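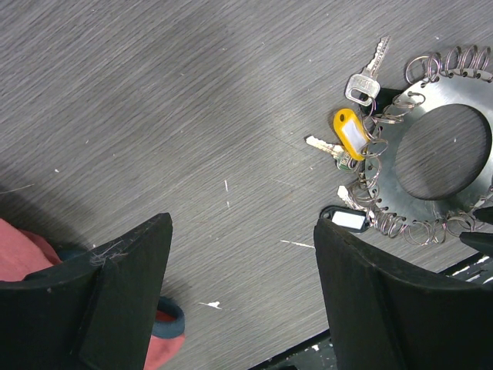 Everyone has a system for keys until you ask them to find the one for the garden shed. A thread, prompted by a week of reading "key management" advice and believing very little of it.

First claim I keep running into: put every key on one big ring and you'll never lose one again. Sure. You'll lose all of them together.

The one big ring in my case is a flat steel-looking plate with a big hole in the middle, small holes punched near the outer edge and wire loops through a lot of them. The idea is that each key gets its own loop and hangs in its own spot, like hours on a clock.

What happens when you set it down is that the loops go wherever they like. Some stand up, some fold in across the plate, some flop out over the rim on top of each other. So much for the clock.

I got it from a Sokex catalog that called it "self-sorting." I would like to meet the person who watched a bunch of wire loops sort themselves.

To be fair, it's a decent piece of metal. Smooth, flat, takes up less room than I expected. If they'd sold it as "a thing to put keys on" I'd have no complaint at all.

Second claim: color coding. Every article has it. Blue for house, red for car, green for work, yellow for whatever is left over. Then you own four colors of plastic and a note on your phone explaining them.

I tried it properly, with a list and everything. The list was from 2 years ago and said blue was the garage. The blue tag in my drawer was for a mailbox at an apartment I moved out of. Guess which one I believed while standing at the garage in the rain.

And the colors run out fast. The Prarkell starter pack has three. Buy a second pack and you get the same three again, so now you have two blues and an argument with yourself.

Somebody will reply that you can write on the tags. You can. In my experience the ink lasts until September and then you own a tag with a gray smear on it, which is also what you'd have if you'd done nothing.

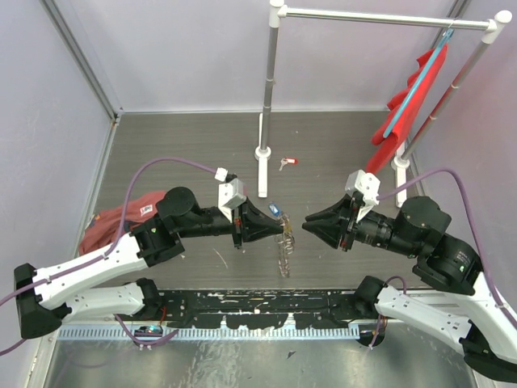
Where I'll give color some credit is at a distance. Red and blue plastic you can spot on a gray floor. A bare silver key on a gray surface is a lot harder, and a bare silver key lying on a silver ring is close to hopeless.

So a tag helps you find A key. It does not tell you it's the RIGHT key. The articles slide from one to the other like they're the same thing.

Third claim: chains. Hang your rings one off another, the theory goes, and you can unclip whatever bunch you need. Looks great dangling from a hook. Put it in a coat pocket and take it back out and tell me how you feel about it.

I have pulled a chain of rings out of a pocket and brought along a receipt, a hair tie and part of the lining. The lining did not go back.

Then there's the expensive end. Clustitz makes a wall cabinet with numbered hooks for $189. Numbered hooks! You still have to remember what the numbers mean, so it's my phone list again with a door on it.

The reviews for it are glowing, and most of them say some version of "just installed this." I'd like to hear from people who installed it 3 winters ago. Are the keys on the hooks? Or are they in the bowl by the door with the batteries?

I asked at Şimşekoğlu, the locksmith near me, what they tell customers. The answer was to throw out the keys that don't open anything. No product, no color chart. It was the first advice all week that didn't need a shopping cart.

I was skeptical of that too, for the record. I've kept a key with no known lock since college on the theory that the day I toss it is the day I meet the lock.

Did it anyway. Walked the whole place trying every key in every lock, doors and padlocks and the filing cabinet and the bike. Boring afternoon. I muttered a lot.

A good part of the pile opened nothing. Two were for the same padlock, which I had already cut off with bolt cutters after deciding I'd lost the key to it. I don't want to talk about the padlock.

What's left is easier to live with. I can tell most of them apart by the head. One has a wide, rounded rectangular head with a long slot in it and there isn't another like it in the pile, so why did I ever think it needed a tag?

Things I'm prepared to believe for now: fewer keys beats any system for more keys. A tag on the one you drop most is worth having. The rest can go bare.

Things I still don't believe: that a label survives a pocket, that anybody goes back and updates the list, or that a hook with a 75 on it has ever made a person calmer.

The plate stays, mostly for spares. Loops pointing every which way, but it's heavy enough that I hear it hit the table. The everyday keys go on a plain split ring, the cheap kind that wrecks your thumbnail.

If you've kept a color system going for years and it still matches reality, reply with the list. And go try the keys first. I'm going to ask.

2019-08-22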